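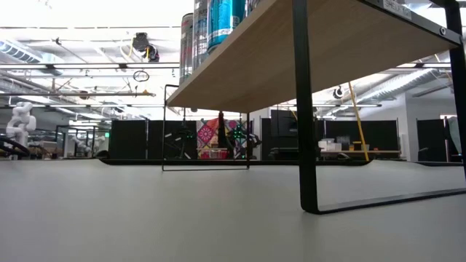
I have wanted a little shelf riser for ages, and I finally have one, and I am ridiculously happy about it!

Some background. Our pantry is one tall closet with shelves set way too far apart. Whoever built it must have been storing soup pots. I measured the gap at 323 millimeters (my only decent ruler is metric, a leftover from a sewing class), and a can takes up well under half of that. So for years I had one layer of stuff at the bottom and a whole lot of air on top of it.

Then Bindu Fernandes, my neighbor across the hall, was clearing out before her move and asked if I wanted a small rack. Pale wood on top, black metal legs, flat feet. I said yes before she finished the sentence. I wiped it down, set it up on the table, and the very first thing I did was line up drinks on it, because that's where the trouble is in our house. Vivek buys sparkling everything. Every flavor, one can at a time, never a case, and they roll to the back and vanish until I'm hunting for the cumin.

Four in a row looks so good up there. I think it's the wood: the grain is really fine and light, and anything bright pops against it. That turquoise can! I have no special love for what's inside it, but I may keep buying it for the color.

What I like most is how open it is underneath. The legs are just frames, so you can see straight through and reach in without knocking anything over. I'm planning on tea boxes and the flat tins of sardines down there, and maybe the jar of Besis pickled peppers if it fits on its side (it leaks a bit, so maybe not).

I was going to tighten the screws with the hex key Bindu gave me in a sandwich bag, but it's the wrong size. Does anyone keep a set of these? I must own 74 hex keys and not one of them is ever right.

Now of course I want a second one for under the sink, and Vivek has started eyeing the spice shelf. If you've stacked two risers on top of each other, tell me how it went, especially if you have cats. Ours is called Pernusa and she has already been sniffing at the legs.

Next up is the bottom shelf with the flour, which I'm saving for Tuesday.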